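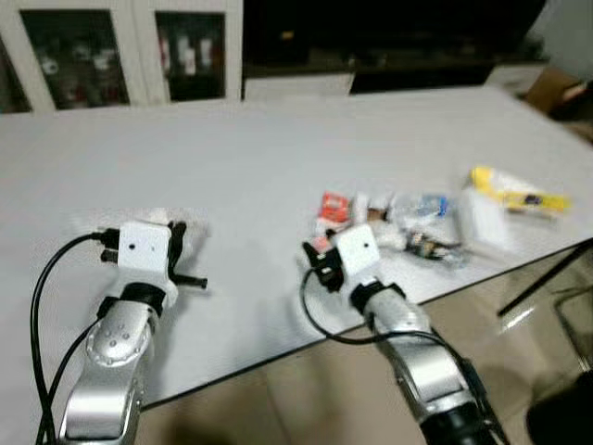
**工单号:** 2,064
**提交日期:** 2026年1月13日
**地点:** Clivstead,白色长桌那间
**类别:** 垃圾分类 / 可回收袋被退
**状态:** 处理中,我自己边查边记

先说现象。我们这边的可回收袋又被 Steltska 退回来了,袋口上贴着黄色的提示条,原因那一栏只勾了"混入其他物品",别的什么都没写。这是从去年10月到现在的第3次。前两次我都是把袋子拆开随便翻一翻,挑出几样看着不对的东西,重新扎好放回去,下一轮就收走了,所以也没往心里去。这回我翻了半天,觉得每一样都挺像可回收的,于是决定老老实实查一遍,顺便把过程写在工单里,省得下次又从头猜。

先交代一下我们的习惯,不然后面看不懂。大家吃完喝完,包装都先往白桌上一放,收桌子的人再统一分到三个袋子里:可回收、厨余、其他。听起来没问题吧?我原来也觉得没问题。桌子大,又是白的,什么东西放上去都一眼能看见,按理说很难分错。

## 第一轮:怀疑是零食袋

我最先怀疑的是零食包装。桌上那堆里有红白相间的零食包,旁边是揉成一团的白色塑料,再过去是皱巴巴的透明塑料袋,还有一个深棕色的包着的东西。单看哪一样都像"塑料",收桌子的时候顺手一拢,就全进了可回收。

我翻出 Steltska 贴在垃圾房门后的那张分类表(字小得要命,我是拍下来放大了看的),发现他们把"塑料"拆得很细:

- 硬的塑料瓶、塑料盒,收
- 干净的单层透明袋,收,但要单独装一袋
- 里面有银色镀层的零食包装,不收,归其他
- 揉成团、看不出是什么的薄膜,不收

最后一条我以前压根没注意过!我们的人最爱把袋子揉成团,觉得这样省地方。揉成团以后分拣的人看不出是什么,就按其他处理,如果一袋里这样的团太多,整袋都退。

**做了什么:** 把退回来的那袋倒出来,零食包一个个翻过来看内侧。有银色镀层的挑走,没有的摊平。透明袋另外装。

**结果:** 挑出来一大把,可回收袋肉眼可见地瘦了。我当时挺高兴,以为案子破了,在工单里都写好"已解决"了。

**第二天:** 又退。提示条上还是那个勾。我把"已解决"删了。

## 第二轮:怀疑是没拆开的东西

这一轮我换了个思路。袋子里会不会有根本还没吃的东西?我们收桌子的时候不太看里面有没有货,看着皱就当是空的。尤其是小件,往透明袋里面或者旁边一夹,谁也不会再翻。

我又把袋子倒了一遍,这回每一件都捏一捏。还真捏出两块没拆的点心和一包番茄酱。点心是从 Duangkaew 订的那批,那家的包装做得很软,隔着塑料真摸不出来里面有没有东西,得捏到正中间才行。吃的东西混进可回收,那肯定是不行的,压破了一袋全脏。

有人在群里问我,为什么不在 Rikia 里登记一下拆没拆。Rikia 是我们用来记零食库存的小表格,入库记得很勤快,出库就……大家懂的。我看了一眼,上面显示点心还有9份,我去柜子里一看只有4份。靠它判断桌上哪个是空的,我觉得还不如靠手捏。

**做了什么:** 定了个规矩,收桌子之前先把没拆的放回柜子,拆过但没吃完的要么夹好,要么当场处理掉。

**结果:** 可回收袋里不再有吃的了。但是退袋的问题只好了一半,提示条上的勾从一个变成了……还是一个,不过字迹轻了点。(我知道这不算数据,让我高兴一下。)

## 第三轮:打电话

憋不住了,直接给 Steltska 打电话。接电话的那位脾气很好,听我念完工单号,让我描述一下平时桌上都有什么。我就照着念:瓶子、纸巾、锡纸、包装袋。她听到纸巾就把我打断了,问我纸巾跟瓶子是不是放一起。

我说是啊,都在桌上嘛。

她说那就对了。用过的纸巾不能进可回收,这个我知道,我也一直以为自己没放。问题在于纸巾会粘在别的东西上,跟着一块儿进去。瓶子外面有水,纸巾往上一贴,收的人抓瓶子就等于连纸巾一起抓。锡纸也一样,揉成团以后特别容易夹着纸。

她还顺嘴说了他们的标准:一袋里混进来的杂物超过200克就退整袋。我原来以为有一样不对就退,看来人家还挺宽松的,那我们能连着被退,也是有点本事。

挂了电话我就回去看桌子。横着放的透明水瓶,贴着蓝色标签,下面和周围全是揉皱的白色纸团。瓶子前面还横着一个深色的、金白标签的瓶罐,一头挨着一团皱锡纸。跟她电话里说的一模一样,我站在那儿有点不好意思。

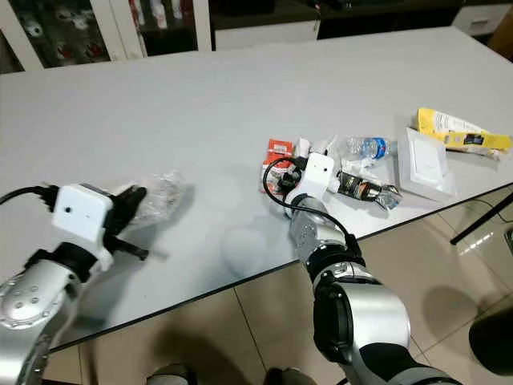 ## 第四轮:按堆来收

原因差不多清楚了:东西是散着放的,可收的时候是按"一把"收的。一把抓下去,瓶子、纸、锡纸就成了一家人。所以我把收桌子的顺序改了,试下来比较顺手的是这样:

1. **先捡纸。** 所有揉过的纸和纸巾最先拿走,直接进其他。别管它干净不干净,我们没有时间一张一张判断。
2. **再拿瓶罐。** 一个一个拿,转一圈看看外面有没有粘东西。里面还有水的先倒掉,盖子拧回去(Steltska 说盖子拧着也收,我专门问了)。
3. **锡纸单独放。** 沾了油的进其他,干净的展开再叠。攒够一小叠再放进可回收,不要一个小团一个小团往里丢。
4. **软包装翻面。** 有镀层的进其他,没有的摊平。千万别再揉了!
5. **托盘和扁盒最后看。** 桌边那种白色方形、带一圈边的,有时候是托盘,有时候是盒子,我自己都拿错过。还要用的洗了放回去,一次性的看底下的标志。
6. **压在一起的要分开。** 长条的黄色包装底下经常压着别的小包,拿上面那个的时候顺手掀一下。

第6条是我自己吃了亏加上去的。上礼拜收桌子,我拿走了上面的一个,下面那包白的原封不动留在桌上,最后被别人跟纸团一起扫走了,里面是满满一包糖。唉。

## 目前的情况

按新顺序收了几轮,昨天傍晚放出去的那袋没有被退回来!今天早上我特意绕到垃圾房看了一眼,架子上空空的,也没有黄色提示条。我不敢马上关工单,毕竟上一次就是关早了。

还有几件事没弄明白,先挂在这里:

- 深色的瓶罐,有的是玻璃,有的是金属,远看分不出来。Steltska 说两种都收,但是玻璃要放到楼下的绿箱。现在的做法是拿起来敲一下听声音,有没有更文明一点的办法?
- 橙红色那种外包装,内侧是哑光的,既不像镀层也不像普通塑料。我剪了一小块夹在工单纸质档里,下次收运的人来了当面问。
- 透明袋单独装一袋这件事,量太少,攒很久都攒不满。能不能攒到月底再放?放哪儿?柜子最下面那层我看可以,但得先把过期的茶包清掉。

## 给下一个收桌子的人

看到这里的话,麻烦你帮我做两件事。

第一,收完以后拎一下可回收袋,沉得不对劲就打开看看,多半是哪个瓶子里还有水。我上次就拎到一个,盖子没拧紧,一路滴到门口,米色的地砖上拖了一道印子,擦了好几遍。

第二,如果又被退了,别急着重新扎口放回去(说的就是以前的我)。把提示条撕下来贴在这张工单后面,在下面写一句你翻到了什么,哪怕只写"纸巾"两个字也行。

桌面我每次最后用湿布擦一遍再用干布收水,白桌子留水印特别明显,这个跟退袋没关系,纯粹是我看着难受。抹布在水池右边的挂钩上,用完请拧干。

**下次更新:** 等下一袋收走之后。工单先保持"处理中"。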